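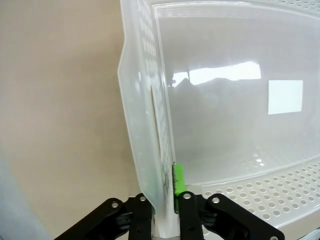
ppant replied:
Dalva is wrong about the shoulder on the Skallell road. The deputy had his lights on and was parked well off the lane. I drove past at 5 am Sunday.

dfontes wrote:
Lights on, yes. Well off the lane, no. I had to move over for him, and the truck in front of me did too.

mile998:
Does anyone know how the driver he stopped for is doing? Scanner said 2 ambulances went to Egilsson.

ppant replied:
One left empty. My cousin works dispatch there.

dfontes wrote:
Glad to hear it. I still say they need flares out at least 200 feet back. That curve is blind coming from Kistance.

mile998:
Flares in July with that dry grass? No thanks. Use cones.

dfontes wrote:
Cones are fine with me. He had neither.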